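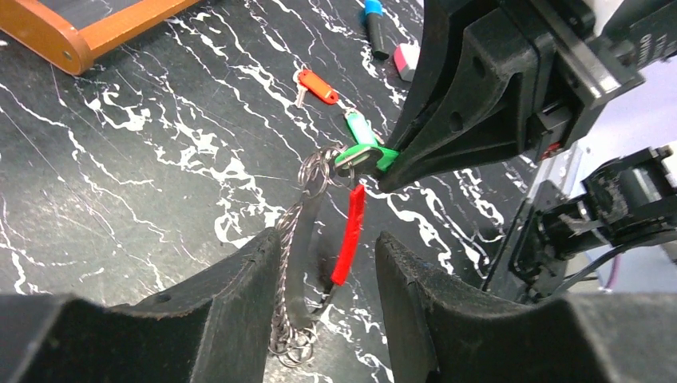
Green tag with chain, leather strap and red strap. Orange-red tag behind.

Key labelling, Nov 24, 2023

I finally sorted the keys for the Plesby unit. The scheme is colour by building: green for Plesby, orange-red for the Grendau shed. Each fob gets a number in marker, and the number goes in a spreadsheet with the lock type and date of last rekeying. Orest Chornovol suggested engraved brass. At 12 dollars a tag I stayed with plastic.

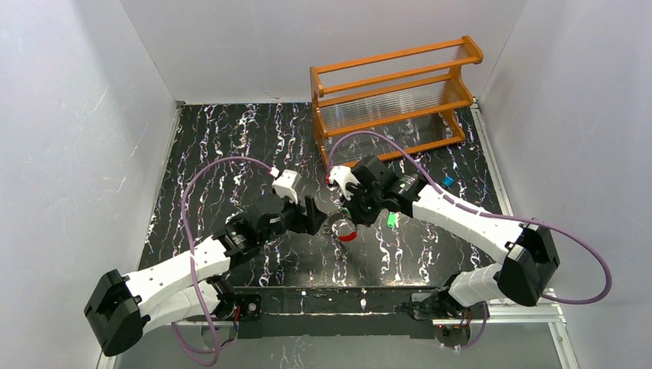 Storage is the part I haven't settled. Hooks tangle as soon as a key carries a chain or a strap. Shelves keep each set separate, and the wooden rack at the back has two, both translucent and ribbed, with an open section underneath. I'd put the tags I use daily on the upper one and spares on the lower. The spreadsheet needs a shelf column before I do that.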